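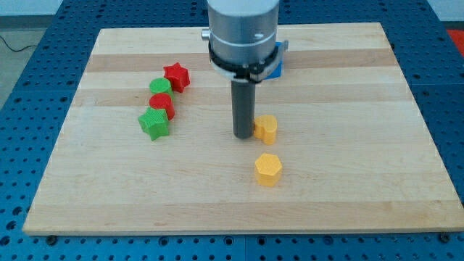 Necati Ağca thinks we should drop the first-day-of-freshman-year question completely, and he told me so before I'd even put my bag down. His point was that everyone's first day is the same day. You got lost, you ate lunch with the one kid you knew from Flernham Middle, you went home and slept. He's read more of the drafts than I have, so I'm writing it down here while it's fresh.

August, workshop notebook, room 2104, a little after 3:30

I still kind of like the question! But I went back through the pile after he left and he's mostly right. The good ones in there are good by accident. The girl who carried her trombone around all day (she didn't know the band room would let her leave it) is a great story, but she only got to it in the last paragraph, after a long warm-up about nerves and new beginnings and "little did I know." I'd cut straight to the trombone. I think I'd cut straight to the trombone in pretty much all of them, if they all had one.

So, what we tried today for the freshman survival issue:

Old prompt: "Describe your first day at Clamdale and how it made you feel."
New prompt A: "What did you get wrong in your first month at Clamdale?"
New prompt B: "Tell me about one room in this building you used to be scared of."

I handed out A to the left side of the room and B to the right side, ten minutes, no phones, write by hand. Not very scientific, friends sit with friends and the left side is basically the whole cross country team. Anyway.

A got laughs. Lots of wrong lunch lines, two versions of calling a teacher Mom, and one really sweet one about a kid who thought "advisory" was a punishment and skipped it until somebody called home. They came out short and quick and I hardly want to touch them. The trouble is they're all sort of the same size, if that makes sense. Joke, done. I don't know if I want a whole spread of that.

B was slower. People sat there. I was about to call it a flop, and then I read them at my desk and they're the best thing we've gotten since spring. The upstairs bathroom by the language rooms comes up again and again (of course it does). The pool balcony. The counselor's office, from a sophomore who wrote that she walked past it every morning pretending to read the bulletin board. She doesn't say what she wanted to talk about and I'm not going to ask her to. I did ask whether she'd be okay with her name on it and she said initials, so initials.

Note for whoever does layout: B pieces need air around them. Please don't stick one under the club fair ad.

Length. We've been telling people 500 words and they hit it like it's a parking space. The handwritten ones are nowhere near that and they're better. I want to try "stop when you're done" with the next group and see what happens. Necati says what will happen is we'll get one sentence from half of them, and fine, I'll take one sentence if it's the right one. We can run those along the bottom of the page as a strip.

The Jombridge kids. I keep forgetting that not everybody came up through Flernham. The Jombridge kids got here knowing hardly anyone, and their stories have a different flavor, more watching and less talking. One of them wrote about learning people's names from the attendance list, before anybody had introduced themselves, and then having to act surprised. I loved that. We've only got a few of theirs and I'd like 5 at least before we lock the spread. Ask in the ESL study hall too, and ask the late bus crowd, who never come to after-school things because, well, late bus.

Edits I made and am not sure about:

Took "awesome" out of a headline, then put it back. He's fourteen, he says awesome.

Changed "Mr. somebody yelled at me" to "a teacher yelled at me." I think that's right, but I should run it past the adviser before it goes any further.

Fixed spelling in everything except the advisory one. He spells it "advisery" all the way through and I left it in the first time only. Might look like our mistake. Leaning toward fixing it.

Printing. Masri wants final pages earlier than last year, and we're at 2000 copies again, same paper. If we go over on color they'll bump us to the next price, so the room map stays black and white unless the boosters feel generous. I called to ask about a fold-out and got put on hold long enough to eat an entire bag of pretzels. The answer was no.

About that map: I want the B stories pinned to the actual floor plan. You open the issue and there's the building, with somebody's old fear sitting in each room. Necati likes this one, finally! He wants the stairwells on it too, and he has a story for the east stairwell that he says he'll write only if I write mine first. (Mine is the cafeteria. I'm not ready.)

For next time: bring more pens, the ones in the mug are dead. Swap sides so the cross country people get B. Try a prompt C, something about the first person who was nice to you, though I worry it'll go mushy. Read three out loud at the start, with permission, so they can hear how short it's allowed to be.

Trombone girl is revising tonight. I told her to start in the hallway with the case banging against her knees.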